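Le devis de la maison Mulder

Le devis de Mulder était arrivé en janvier, et elle l'avait gardé plié dans son agenda comme on garde la lettre d'un cousin auquel il faudra bien répondre. Deux bras, quatre jours de formation, le transport depuis Nestmont, et tout en bas, en caractères minuscules, la maintenance. Le laboratoire d'Eltdale n'avait jamais rien acheté d'aussi cher, sinon peut-être la chaudière !

– Et les béchers, demanda le directeur, ils sont compris ?
– Les béchers, nous les avons déjà, répondit-elle avec douceur. Les portoirs et les bacs aussi.

Il relut la page 223 du catalogue, soupira, chercha ses lunettes – elles étaient sur son front – et parla longuement du budget, des toitures, de sa mère qui rinçait tout à la main. Elle le laissa dire, elle l'aimait bien. Puis il prit son stylo, raya la deuxième année de garantie, la rétablit, et signa.

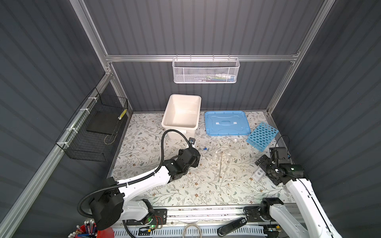 Le soir, elle rentra à pied par le canal, le devis contre elle, en refaisant tout de même l'addition.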